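4. Tabletops and the Look of Wood

Figure 3. Grain on a light-colored wooden tabletop, with a long oval swirl among straighter lines.

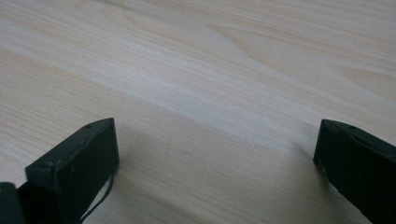 4.1 What people notice first

When we began visiting homes in Brellham, we expected that people would want to talk about the size of their tables, or how many could sit down at them, and many of them did get there in the end. But the talk so often started with the surface itself. Of the 129 households that took part in this portion of the study, almost 881 separate remarks about tables were written down by the visiting team, and a very large share of these had to do with color, with grain, or with how the light fell across the top at one time of day or another. People ran a hand over the wood while they spoke, and more than once the conversation drifted off to a grandparent's kitchen and took its time coming back.

Pale wood drew its own kind of comment. The tabletop in Figure 3 is a fair example of the tones that our participants called "blond" or "creamy", with faint pinkish and tan streaks, and with thin lines that lie close together and run mostly straight until they bend around a lighter patch. Participants who owned tables of this general sort had many names for such a patch - an eye, a pond, a thumbprint, and in one household simply "the spot", as in "put it down by the spot". We found this last usage very charming, and we were glad to hear it repeated by a younger member of the same family, who seemed surprised that other tables might not have one.

4.2 Grain as a way of finding one's place

This brings us to a smaller point that we had not planned to study at all. In six of the homes, the grain was used as a loose guide for where things go. Plates were set so that the lines ran away from the person eating, or a runner was laid along them, and a bowl of fruit might come back to the same knot or swirl after every cleaning. Earlier work from the Rirngate household survey treated table setting mostly as a matter of edges and corners, and we would gently suggest that the middle of the table deserves some attention too.

Light complicates all of this in a pleasant way. A pale surface can look nearly washed out where it catches the light, and the grain there goes soft and hard to follow, while a shaded part of the same top looks grayer and keeps its lines. Several participants told us that they liked their table best in October, when the afternoon sun comes in low, and four of them had turned or moved the table with this in mind.

4.3 Care and wear

We asked everyone how they looked after the surface, and the answers were as varied as one might hope. A damp cloth was the common choice, wiped along the grain by those who had been taught to do so and in circles by everyone else. Opinions on oil were strong and did not agree. Marks from cups and hot dishes were described with more fondness than we had expected, particularly by people who had owned the table for a long time, and we return to these accounts when we discuss repair.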